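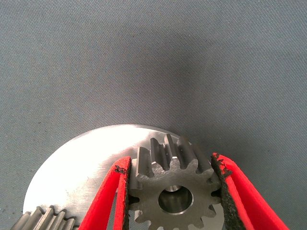 分类:学生作业 > 课程项目 > 本地生活调查
2018年4月9日 作者:Ivone Conceição

旧水塔街区的社区面包房:营业时间和剩余面包调查报告(结题稿)

一、为什么选这个题

开题时本来想做整条街的早餐店,范围太大,老师让缩。最后只留面包房。地点是Assunção街区,从旧水塔往南到Omel桥头这一段。选这里的理由很简单,离宿舍近,早上能走过去。

想弄清楚的问题:
1. 面包房几点卖完,几点关门,两者差多久
2. 卖不完的面包去哪了
3. 住在附近的人知不知道傍晚有折扣

第三个问题是后加的,开题报告里没有,所以问卷前后有两个版本。第一版没问折扣,后来处理数据的时候很麻烦,下面会讲。

二、调查方法

问卷加店内观察。问卷一共发出700份,收回643份,其中376份是第二版(带折扣问题的)。纸质的为主,放在桥头的干洗店和小学门口的传达室,请人帮忙发。网上也挂了一个链接,填的人很少,而且有重复的,删掉了。

店内观察是早上开门和傍晚关门前各去一次,记货架上还剩什么。每家店至少去四天。有一家叫Triltivero的店不让在里面站太久,只好在门口看,数据比别家粗,表里打了星号。

访谈做了五个,三个店主两个店员。录音征得同意了。其中一段录音因为和面机一直在响,基本听不清,只用了手写笔记。 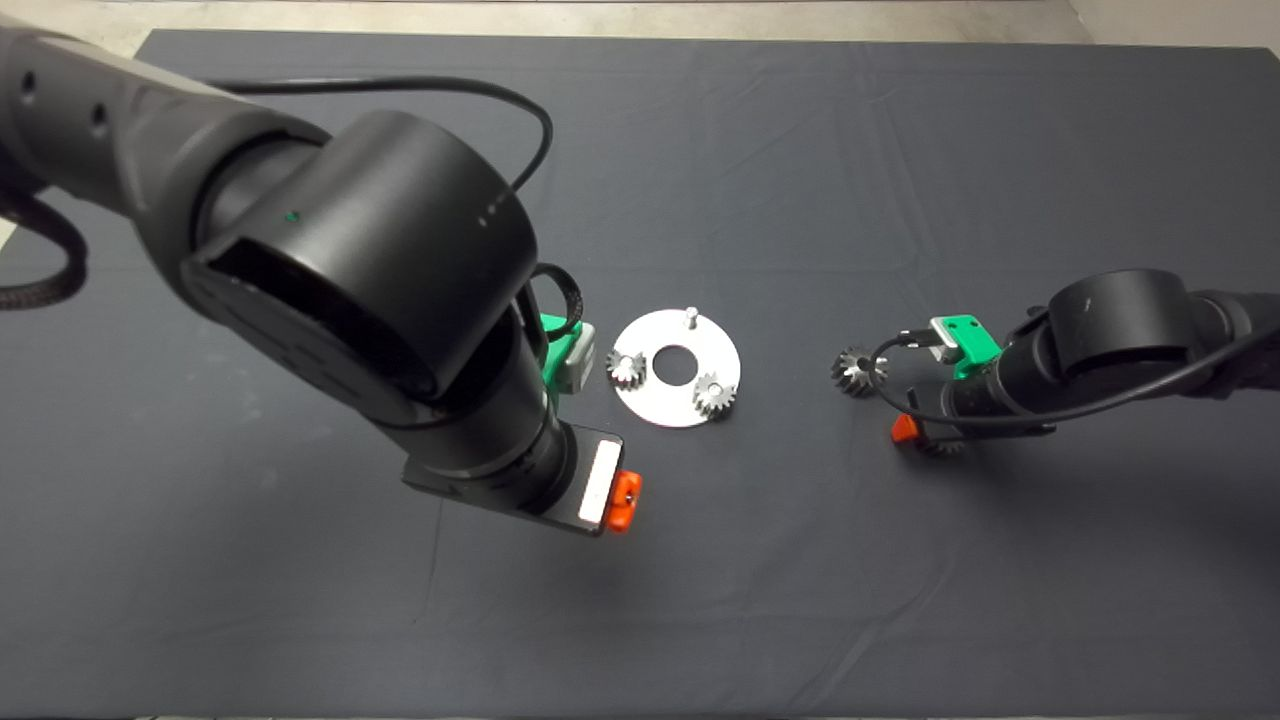 三、结果

3.1 卖完的时间

和预想的不一样。原来以为早上最紧张,结果长条面包上午十点前后还剩不少,真正断货是在下午放学那一阵。小学放学以后,甜的先没,然后是夹奶酪的小圆面包。长条的要等到下班的人来买。

周末完全是另一回事。周末上午就空了,下午有的店干脆提前关门,门上贴的时间也不改。住户对这一点意见最大,开放题里写得最多的就是“白跑一趟”。有人写了整整半页,从面包写到停车,停车的部分没有录入。

3.2 剩下的去哪

店主的说法:隔天做成面包糠,或者切片烤干再卖,或者送人。Triltivero的店主说他家有一部分给养鸡的亲戚。另一家每天固定留一袋给楼上的老人,不收钱,已经好几年了。真正扔掉的有多少,没有一家肯给具体数字,我们也没法称。这是本报告最弱的一块,答辩时也被问到了。

能看到的只有货架。关门前剩得最多的是黑麦大面包,几乎每天都有剩。问店员为什么还做这么多,回答是老顾客要,没有会不高兴。而且大面包放两天口感也还行,不像小圆的,第二天就硬了。

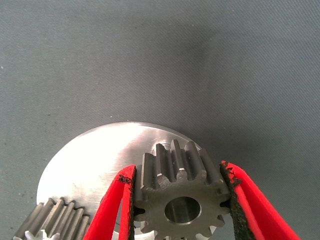
所以只看关门时的剩货会高估浪费。黑麦面包第二天照样在架子上,按原价卖,我们前两天把它算成了剩余,第三天才发现是同一批(底部的粉印一样)。后来全部改过,重新算了一遍,花了一个晚上。改之前的表还在附件里,请以第二张为准。

3.3 折扣

第二版问卷里知道傍晚有折扣的人比不知道的少很多。知道的人大多是自己撞见的,不是看到告示。三家店里只有一家写了牌子,牌子还摆在收银台里面,要走到跟前才看得见。

不知道的人里,多数说如果知道会改时间来买。当然嘴上说会来和真的会来是两码事,这个问卷测不出来。

年纪大的受访者反而不太在意折扣,他们在意的是新鲜和能不能切片。有位阿姨在问卷背面写:便宜的面包我不要,我要刚出炉的。这句我们在汇报时念了,大家印象很深。

四、和Plurnevden的对比

原计划要和河对岸的Plurnevden比较,那边是新区,面包主要在超市买。时间不够,只发了300份里的一小部分问卷,剩下的没发出去,还堆在柜子里。(这300份是另外印的,不在前面的700份里。)回收的太少,不能下结论,只说几点印象。

超市的折扣是贴黄标签,时间固定,所以人人都知道,有人专门等。面包种类少,但是关门晚。新区的人很少提到和店员认识,桥这边几乎每个人都能说出店员叫什么。

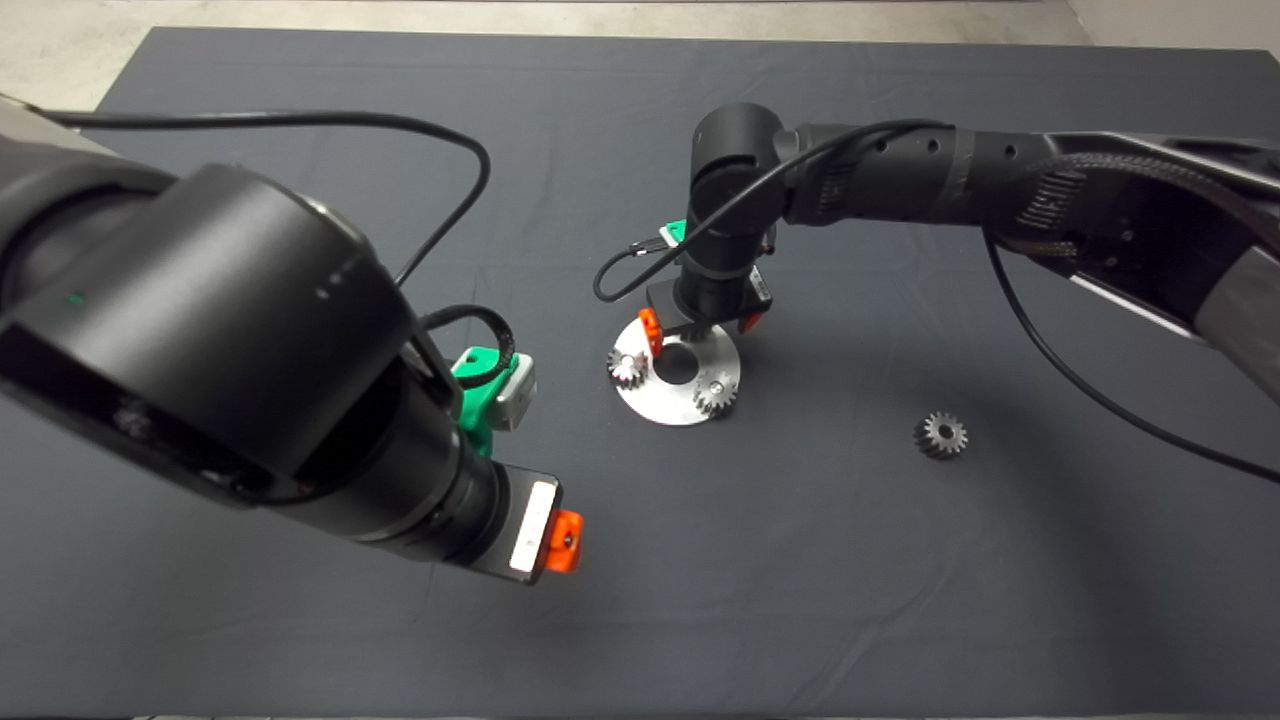 另外新区的人一次买得多,回家冻起来。这边的人基本每天买,买一两个。这可能才是两边剩货差别的主要原因,跟折扣关系不大,不过也只是猜测,要验证得重新设计问卷,至少加上“家里几口人”和“多久买一次”两题。

五、问题和不足

- 问卷两个版本,不能直接合并。折扣部分只能用第二版。
- 放在小学传达室的问卷,填的多半是接孩子的家长,样本偏了。
- 观察的那几天里下过一场大雨,当天人少,没有剔除。
- 五个访谈太少。
- 图表配色打印出来分不清,答辩那天才发现,来不及改了。
- 文献部分写得很赶,有两条格式不对,以后在补。

六、建议

给店家的:把折扣牌子挪到门口或橱窗。周末提前关门的话写张纸条,手写就行。黑麦大面包可以半个半个地卖,问卷里有不少人提到一个人吃不完。

给下一届做这个题的同学:先做小样再印问卷,不要像我们一样印完才想起来漏题。早上去店里不要赶在开门那十分钟,店员没空理你。带零钱,买一个再问,态度会好很多。

七、致谢

感谢干洗店老板和传达室的师傅帮忙收问卷,感谢愿意接受访谈的几位店主店员。原始数据表和录音整理稿交在课程文件夹里,文件名带“终稿2”的那个才是最新的,“终稿”那个有错,不要用。

联系我们 | 版权归作者所有,转载请注明出处 | 返回顶部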